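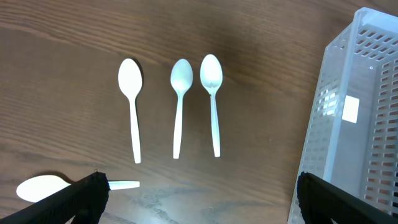
Which items does the Trulletico table-setting set cover? Disposable and reusable cutlery, cups, napkins and small plates, laid out on household tables in partial and finished arrangements.

Datasets > Tabletop > Trulletico > README

# Trulletico: Cutlery Layouts on Household Tables

Maintainer: Dehua Lei, Prilidach
Status: second release, April

## Contents

The set holds 347 layouts. Each layout has one folder with its pictures and a text file, `layout.txt`, listing the items on the table. Plastic spoons are the most common item, followed by forks. Knives are underrepresented – see Known gaps.

## Labels

- `kind`: spoon, fork, knife, cup, napkin, plate
- `material`: plastic, metal, paper, ceramic, unknown
- `pose`: upright, sideways, inverted, stacked
- `row`: integer, or blank if the item belongs to no row

`upright` means the bowl or tines point away from the near edge of the table. Small tilts are ignored. An item lying across that direction is `sideways`, whatever its distance from the others. Spoons of different bowl shapes share the same `kind`; bowl shape is not labeled in this release.

A row does not need even spacing. Handle ends do not have to line up. Two or more upright items side by side are enough.

## Table surfaces

Wood, painted board and cloth. Dark wood with a satin finish gives the cleanest outlines for white plastic but can show pale glare patches. These are left in. Thin plastic may pick up the color of the surface under it, so `material` should not be inferred from color alone.

## Splits

 train 305
 val 40
 held out 2

The two held-out layouts come from the Rusthorpe kitchen and use the long table only. Do not merge them into `val`.

## Known gaps

Knives appear in few layouts. No layout has wet cutlery. The folder named Carrier uses the old label `flat` for `sideways`; the conversion script handles it, but hand-edited copies will need checking.

Sign up for the Prilidach newsletter to hear about new releases. You can unsubscribe at any time.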